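Moving my ebooks off Zikon (long, sorry)

Quick one before the kids get up. Ok not that quick. 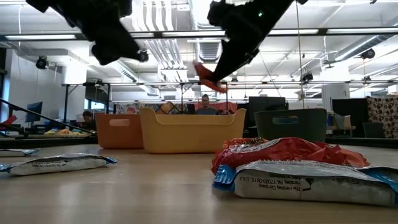
Snack packets and the bins, orange one on the left.

So. The books. I've been buying ebooks from Zikon since before my oldest could read, and last month I finally sat down to see what I have. 27 books I paid full price for and never opened. Not samples. Not freebies. Bought, paid, forgotten. Most of them from those late night sessions where you finish book one of something at 11:30 and the button for book two is right there on the last page. Click. Then asleep before chapter one.

The freebies are a whole other pile. I don't want to talk about the freebies.

Anyway what set this off was the Ambrosio mysteries. Seven books, small coastal town, a lady who repairs clocks and keeps finding dead people. I love them. Have read the first four probably too many times. Went to reread book 3 on a Monday night and the cover was different. New cover, fine, whatever. But my highlights were gone. All of them. Every note I'd made about who was standing where at the regatta, which matters a LOT in book 5 if you've read it.

Wrote to support. Got a reply saying the publisher had updated the edition and notes may not carry over. May not. Well they didn't. Second reply was the same as the first reply with a different greeting on it.

That was it for me. Started looking at what else there is.

Tried Nirar first, because people in the comments here kept bringing it up. It's a reading app, you load your own files in, and it keeps your notes in a plain text file you can open and read yourself. Ugly thing. The font menu is buried under something called Layout Preferences and the page turn is slow on my old tablet. But the notes file! I can see it! I copied it onto a thumb drive just because I could. Took me 2 evenings to get everything set up the way I like, one of them wasted because I had the wrong kind of file and didnt know.

What I moved: only the books that came without a lock on them, which is more than I expected. A lot of the small presses don't bother with it, and it usually says so on the product page way down at the bottom under the page count. The locked ones stay at Zikon and I'll read them there, I guess. I'm not rebuying them. I did the math on rebuying them and closed the calculator.

Then the library. I have had a Firkberg library card in my wallet this entire time and used it for picture books and tax forms. The ebook side has over 3,000 titles, mostly mystery and cookbooks from what I can tell, which suits me. All seven Ambrosios are in there. All of them! I have paid for five. Holds are slow for new stuff (I'm way down the line for the big January thriller, will probably get it in the summer when I no longer care) but for older series you just tap and it's there. Loans last three weeks and then the book goes away by itself, and apparently a deadline is what I needed. Finished four books since February. Before that I think I finished one since Thanksgiving.

Couple things I'd tell you if you're doing this too

Turn off one-click before you do anything else. It's under Account, then Payments, then another Payments.

Export your highlights now, even if you're staying put. Takes ten minutes. I had nothing saved and I'm still mad.

Check your preorders. I had one for a cookbook I already own in hardcover. Canceled.

Don't try to sort the whole pile in one go. I started making tags (read, unread, gift, why) and gave up somewhere in the M's.

Still deciding about Ambrosio 6 and 7. Part of me wants them on the paper shelf with the others my mom gave me. Used, maybe. The shop by the Firkberg post office had book 6 in the window back in March, but that one was a large print and it won't match the others.

Ok somebody's up, I hear the fridge. Will do the reading list post next, I know I said that last time to.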